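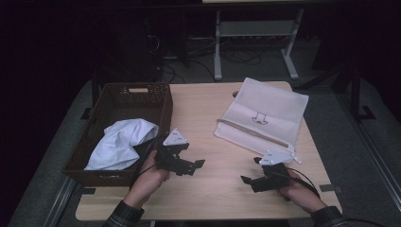
Home Forums Hardware Gallery Search Log in

We use cookies to keep you signed in and to count visits. Accept Settings

Forums > Hardware > End effectors and hand-held rigs

Hand-held pair, linkage jaws: marker plate vs. wrist camera tracking

destance_lab
Starting a thread so the numbers end up in one place. We are comparing two ways of getting pose out of the hand-held grippers before we commit to one for the Mokoena arms. Option A is the triangular plate with the small fiducials, tracked from the head camera. Option B is a wrist camera on each gripper doing visual-inertial, no plate.

The task is bimanual cloth: a crumpled white cloth in a woven basket and a flat white fabric bag, both on the same table. Both grippers tethered. Same operator for both options, same lighting, 3 sessions each.

Plate results so far: 3246 episodes recorded, 3000 kept after filtering. Nearly all of the rejects are pose dropouts longer than our 11 frame limit. The limit is where our interpolation starts to cut corners on fast wrist turns. Shorter gaps get filled and the episode stays in.

I have not run the wrist camera set through the same filter yet. Posting the plate data first so people can pick holes in it.

kgrasp
What is the dropout split between left and right? If it is one sided I would look at how the plate is mounted before blaming the method.

destance_lab
Left is worse. Left does most of the basket work, and when the operator reaches down the plate goes edge-on to the head camera. Right side mostly stays over the bag with the jaws pointing down and in, and the plate sits above the mechanism where the camera gets a decent view of it.

kgrasp
Then you have a mounting angle problem. Tilt the left plate back toward the operator's face. We print a wedge for ours. It moves the edge-on condition out to a pose that hardly comes up in tabletop work.

sorside_tom
Disagree that it is only mounting. A flat plate has a blind direction whatever wedge you put under it. You are choosing which poses to lose. For a basket with high walls you need steep approach angles, and for folding you need shallow ones, and one wedge will not cover both. We went to wrist cameras at Sorside for that reason and have not gone back.

kgrasp
And what do you do when the wrist camera is looking at nothing but white cloth? There are no features on it. Your tracker is running on the IMU alone at that point and it drifts.

sorside_tom
Wide lens. There is nearly always some table edge or floor in view. Drift is there but it is small and it is smooth, which a policy tolerates better than a jump.

kgrasp
"Small" is not a number.

sorside_tom
Fair. I will pull it from the logs. I don't have them on this machine.

Thulani Van der Merwe
Two separate questions are getting mixed here. One is absolute accuracy in the table frame. The other is the relative pose between the two grippers. For bimanual cloth the second matters far more. If both plates are seen by the same camera, a lot of the camera pose error is common to both and drops out of the relative transform. With two independent wrist trackers you need a shared map or the relative pose is only as good as the sum of both drifts.

So before anyone changes hardware I would ask for the relative error, measured directly. Clamp both grippers to a rigid bar with a known offset, move the bar through the work volume, log both poses, plot the offset over time. Do it for A and for B. It takes an afternoon.

destance_lab
We have an aluminum bar that would work. Will do. Any preference on the motion?

Thulani Van der Merwe
Slow sweep of the volume first, then the same path at task speed, then a set with the bar dipping to basket depth. Keep the three logs apart. If you average them the basket problem disappears into the mean.

hovenuser
Side question on the cables. Are you tethered for power, data or both? We had a Hoven unit where the cable pulled the wrist off axis by enough that operators compensated for it, and the compensation showed up in the demonstrations. The arm then reproduced a slight roll with no cable attached.

destance_lab
Both. The right one has a loose loop going off the low right side, the left cable runs down toward the basket. I have not checked for a roll bias. How did you find it?

hovenuser
Histogram of wrist roll at jaw close, left against right. Ours had a clear offset on one hand. We rerouted the cable up the forearm with a strap at the elbow and the offset went away in the next batch.

destance_lab
Useful, thank you. I can run that on the kept set tonight.

pliers
How are you syncing jaw width to the pose stream? With linkage jaws the encoder is usually at the motor or the trigger, and fingertip travel is not linear with it. If you log the raw encoder and the arm's gripper has different geometry, the transfer looks fine on rigid parts and misses on thin fabric.

destance_lab
Raw encoder at the trigger, converted offline with a lookup table. The table was measured with feeler gauges at the low end and calipers above that. The bottom of the range is still the weak part. Fabric pinch is right at the bottom of the range.

pliers
Put more points in the bottom of the table and measure it closing and opening separately. Ours has enough backlash that the two curves do not overlap.

kgrasp
Seconding that. Also recheck it after a few hundred cycles, the pins wear.

destance_lab
Update. Ran the roll histogram on the 3000. Left is centered. Right has a small offset toward the cable side, consistent across all 3 sessions. So hovenuser's effect is there on the right hand, the one I was not worried about. Strapping the cable to the sleeve for the next batch.

Bar test is done for the plates only. At slow speed the relative offset is flat. At task speed there is some spread, which looks like motion blur on the small markers, and it shrinks with a shorter exposure. The basket set has dropouts on the left as expected but when both plates are visible the offset is as good as the slow sweep. Plots are in the shared folder.

sorside_tom
That is better than I expected for the plates. I still think you will hit a wall when you move to deeper containers.

Thulani Van der Merwe
Possibly. Run B on the same bar before deciding. Use the same path and leave the exposure where it is now.

kgrasp
And try the wedge on the left. STL is in my profile, the second file, the first one has the screw holes too close together.

destance_lab
Wedge is printing. B on the bar is next, I will post the three logs separately when they are in.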